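Home | Issues | Authors | Search | Next section

3. Where the fruit bowl went: what people said about eating at home

I came into this part of the study thinking I'd be writing about recipes, and I ended up writing mostly about tables.
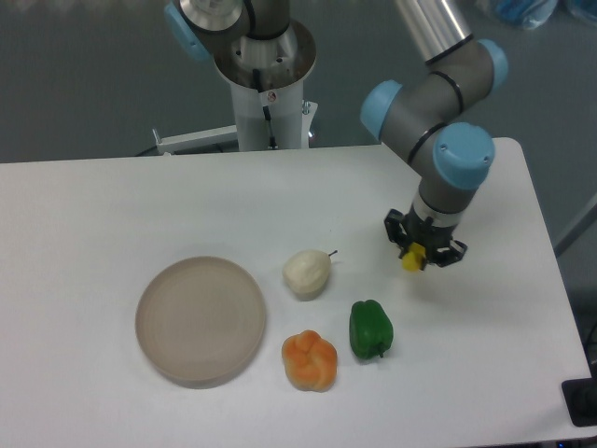

Figure 3. Pear, green pepper, bread roll and an empty dish on a white table.

Some background first, for readers who skipped Section 2. We asked 90 households in Skedden and Nalldale to keep a kitchen diary for 18 weeks, and to write down whatever they ate between meals, where they were standing or sitting when they ate it, and where the food had been a minute earlier. That last part annoyed people. I got a fair number of notes in the margins telling me so, and one very long one, in green ink, that I've kept pinned over my desk ever since. But it's the part that paid off, so I'm glad I didn't give in and drop it after the pilot (my co-workers wanted to, and we had quite the argument over it).

The short version is that people eat what's in front of them. I know, I know – that's been said plenty of times before, and I'm not claiming it as a discovery. What I hadn't seen written up anywhere was how much the kind of surface seems to matter. A pear sitting out on a table got eaten. A pear on a counter next to the toaster, the mail and somebody's keys mostly got moved from one side to the other until it went soft, and then it went in the trash. The diaries are full of this. One household in Nalldale recorded the same two pears being moved on nine separate days, which I found weirdly gripping to read.

Bread behaved differently, and I still don't have a good explanation. Rolls and buns were eaten wherever they were put, including on top of the fridge. Getiveo, the bakery that a lot of our Skedden families buy from, sells its rolls loose, and people told us in the follow-up calls that a roll in a paper bag "doesn't count" as put away. I love that phrase and I've started using it at home. If the bag is open, the bread is out, and if the bread is out, somebody will tear a piece off it on the way past. We ended up coding open bags and bare rolls the same way, and the second coder agreed with me on that after some grumbling.

Peppers I had to think about. I'd put them in the cooking group to begin with, next to onions, and I assumed they'd hardly show up as a snack at all. Well, they showed up 170 times! Nearly all of those were in homes with kids under ten, and most of them were sliced peppers, late in the afternoon, eaten by whoever was making dinner as well as by the kids. So I moved peppers into a group of their own and reran the counts. Anyone comparing this section with the early draft that went around in September will notice the totals don't match, and the peppers are the reason.

3.1 Bowls, dishes and the Castaño question

We'd planned for bowls. The diary form had a little box for "in bowl" and a little box for "not in bowl," and within the first week people were writing things like "on plate, sort of" and "in the Castaño." The Castaño, for anyone who hasn't had one handed down by an aunt, is a wide, low serving dish that half of Skedden seems to own. Is it a bowl? I said yes, two of my colleagues said no, and in the end we split the category into deep and shallow and went back through all the forms by hand. It took forever.

I'm happy we did it, though. Fruit in a deep bowl was eaten from the top, and the bottom layer often just sat there. In a shallow dish there isn't really a bottom layer, so everything has an even chance. Homes that used shallow dishes threw out less fruit over the diary period, and this held up when I looked at the two towns separately. I wouldn't push it too far. People who own a nice shallow dish may simply be people who care more about fruit, and nothing in our form lets me pull those two things apart. I'd like to hand out dishes at random next time and see what happens, if anyone will pay for the dishes.

One more thing about empties. A dish left out with nothing in it tended to stay that way for a day or so and then fill up with stuff that wasn't food – batteries, hair ties, coupons, a dog's medicine. Once that happened, fruit rarely came back to it during the rest of the diary. I didn't have a box on the form for this either, so what I've got comes from the margins and the calls, and I've left it out of the tables. It'll be on the new form, right under the question everybody hates.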